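Umali > Food & Drink > People

Search Umali Search Clear

Zyanya Rosales quit a salaried job to sell iced hibiscus tea from a folding table. She's tired when I reach her, talks fast, eats while she talks. Lunch at four in the afternoon.

"I had $3000 and a recipe from my aunt," she says. "That was the business plan. That was all of it."

First market was in Musitz, in June. She sold 30 cups and drove home with most of two coolers still full. "I cried in the car a little. Then I drank the tea. It was too sweet! So I fixed it."

She cut the sugar, added lime peel, started steeping overnight. By August people were coming back with there own jars.

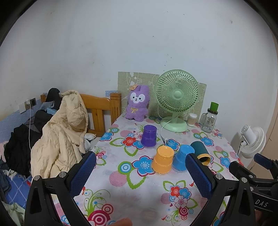 Plastic cups on a flowered tablecloth.

What about the competition? Rosales shrugs it off. There's a lemonade stand, there's a coffee van, they all borrow ice from each other. The trouble was permits. The county wanted a sink. Then a different sink.

"I called the office so many times the lady knew my voice. She'd go, 'Hi Zyanya, still no.'"

The help came from Ottilie Rüegg, who runs a bakery in Fetden and had a spare prep kitchen. Rüegg rents it to her three mornings a week — cheap, by both their accounts.

"She pays on time and she leaves the drains clean," Rüegg told me by phone. "I have had worse tenants. I have had worse relatives."
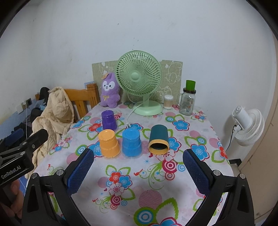
So now the tea is bottled, under the name Tastent. Rosales hates the name a little. Her brother came up with it, the labels were already printed, done. Last month she sold 937 bottles, her best yet, and still isn't paying herself much. Rent, glass, gas. Limes went up again.

Would she go back to the old job? Long pause, chewing.

"Ask me in Febuary," she says. "Nobody wants iced tea in February. I'm working on a hot one, with cinnamon. It's not good yet."

She has 30 test bottles of it in the fridge and a delivery at six the next morning. She has to go.

Shares 30 Comments 0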